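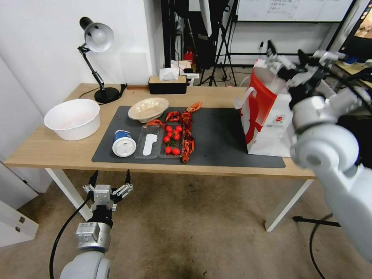

Figure 1. Table with desk lamp, tissue box, basin and small containers on a gray mat.

Moving a Shared Lab Server to a Larger Disk with LVM
Project report, Operating Systems Administration

1. Background

The students in the Hescombe lab share one Linux server. It holds home directories, a small package mirror and the web pages for course projects. When our project started, the root file system was 96 percent full and nightly updates were failing because there was no room to unpack them. The machine had been installed with a single partition on an old disk, so there was no simple way to make the file system bigger.

The goal was to move the system to a larger disk managed by LVM (Logical Volume Manager), with home directories on their own logical volume, and to do it with as little downtime as possible. Users were told the server would be down on Sunday and back by evening.

2. Starting point

The server is named florkeo. It has one old disk, seen by the system as /dev/sda, and a new disk that we installed as /dev/sdb. We recorded the old layout first with lsblk and df -h and saved the output on a different machine. We also saved a copy of /etc/fstab and the output of blkid.

The file system was ext4. There was no separate boot partition. The machine boots in legacy BIOS mode, which we confirmed by checking that the directory /sys/firmware/efi did not exist. This mattered later, when the boot loader had to be installed again.

Before touching the disks we looked at what was using the space. The command du -xh --max-depth=1 / showed that the largest directory was /var. Most of that was old log files and cached packages. Running apt clean and journalctl --vacuum-size=800M got enough room back to keep the server usable while we planned the move.

3. Test run in a virtual machine

We did the whole procedure once in a virtual machine named gill before doing it on the real server. The virtual machine was given 2 virtual disks and a basic install of the same distribution. We put test files in the home directories, some with unusual permissions and some as hard links, so we could check afterward that they had been copied correctly.

The first test failed. The copied system stopped at the initramfs prompt with a message that the root device could not be found. The lvm2 package had not been installed on the source system, so the initramfs did not contain the LVM tools. After installing lvm2 and running update-initramfs -u inside the new root, the virtual machine booted.

The second test booted but came up with no swap. We had copied the old fstab and changed the root line only. The swap line still had the UUID of the old partition. We added a step to the checklist to compare every line of fstab with blkid.

4. Procedure on the server

The new disk was given an MBR partition table with one small partition for /boot and one large partition for LVM. The LVM part was set up with these commands:

pvcreate /dev/sdb2
vgcreate demeo /dev/sdb2
lvcreate -L 60G -n root demeo
lvcreate -L 8G -n swap demeo
lvcreate -L 300G -n home demeo

We left the rest of the volume group empty on purpose. An ext4 volume can be made larger while it is mounted, but it has to be unmounted to be made smaller, so starting small was the safer choice.

After making the file systems with mkfs.ext4 and mkswap, we mounted the new root under /mnt/new and then mounted boot and home inside it. The first copy was made with the server running:

rsync -aHAXx --numeric-ids / /mnt/new/

The H option keeps hard links, and the x option stops rsync from crossing into other file systems. Without it, rsync would have tried to copy /proc and /sys, and also /mnt/new into itself.

On the day of the move we booted from a live USB stick so that no files could change, mounted both disks, and ran rsync again with the --delete option. This pass copied only the changes and was much shorter than the first.

Next we bind-mounted /dev, /proc and /sys into the new root and entered it with chroot. Inside, we edited fstab, rebuilt the initramfs, ran grub-install /dev/sdb and ran update-grub. Then we shut down, unplugged the old disk and started the server.

5. Problems

The server did not boot on the first try. The BIOS boot order still listed the old disk only. Setting the new disk as the first boot device fixed this.

The package mirror service also failed to start. Its log said there were too many open files. We had raised that limit by hand on the old system at some point and never written it to a config file, so the setting was lost on reboot. We added LimitNOFILE=3000 to an override file for the service and it started normally.

One user's scheduled job failed because the script used /dev/sda1 by name to check for free space. We changed it to use the mount point.

6. Checks

We compared old and new home directories with rsync in dry-run mode using checksums. One directory, which holds 2304 small image files for a course project, was also checked with sha256sum against a list made before the move. All files matched. We then extended the home volume by 10 GB with lvextend -r to confirm it could be done with users logged in. It worked without unmounting anything.

7. Remaining work

There is still only one disk in use, so a disk failure would take down the server. The old disk is being kept unplugged on a shelf as a fallback until the end of term. Backups go to a network share, but restoring from them has not been tested. A restore test in the gill virtual machine should be the next step, followed by an alert when any volume passes 85 percent.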